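Tabletops: Questions We Get

Tristum makes one thing, tables, in two sizes. Most of what follows is answered by Jonas Hofstetter, who does the sanding and therefore has opinions.

Will my table look like the one in the showroom?

It will look like its cousin. We can match the color fairly well and the size exactly. The grain was settled by a tree, long before either of us got involved, and it doesn't take requests. If you want every square foot to match, a very good printer can help you, and it will cost less.

Can I choose my boards?

Yes, at the Akyol workshop, by appointment, up to 2 visits per order. We brought in the limit after a couple spent most of April choosing. They are still married and the table is lovely.
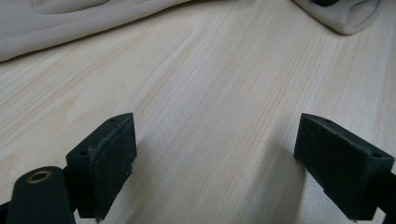

Grain is the subject of half our mail, and the commonest letter says there is a "mark" in the top and asks when we're coming to fix it. Nine times out of ten the mark is figure, meaning a place where the wood grew a little differently and the lines show it. On a pale top with long, straight lines, you notice at once where they bend and widen into a soft swirl. Some people pay extra for that. Others put a fruit bowl on it. We don't offer a refund for the swirl, but we do sell the fruit bowl.

My table has pink in it. Is that normal?

Faint pinkish or tan streaks between the creamy ones are fine. They're in the wood and won't rub off on your elbows. If the pink is bright and shaped like a wine glass, see the next question.

How do I get a ring out?

Wipe it, let it dry overnight, and look again in the morning before you do anything heroic. If it's still there, sand lightly with 500 grit, along the grain, then put on a thin coat of the Marov oil that came with the table. Please don't start at 200. Please don't start at 3000 either, unless you have the whole summer free.

Across the grain is faster, surely?

It is. So is dropping the table down the stairs.

Why isn't it shiny?

We finish everything matte. A shiny top shows each fingerprint and also the ceiling light, and few people have a ceiling light worth looking at twice. You can polish yours if you like. We won't visit, but you can.

Do I need coasters?

You need one more than you have guests.

Can it go by the window?

It can, but pale wood changes color in the sun. Move the runner and the fruit bowl now and then, or you'll have a permanent record of where they stood.

Do you deliver?

Everywhere our van goes, including the Zunport side of the bridge. Two people carry it in and one of them will ask you about the stairs. Measure the stairs before we arrive. "It should be OK" isn't a measurement, and Jonas has the knuckles to prove it.

Something isn't answered here.

Write to the workshop and attach a photo of the top in daylight. Tell us what you spilled. We can usually guess, but it saves a day.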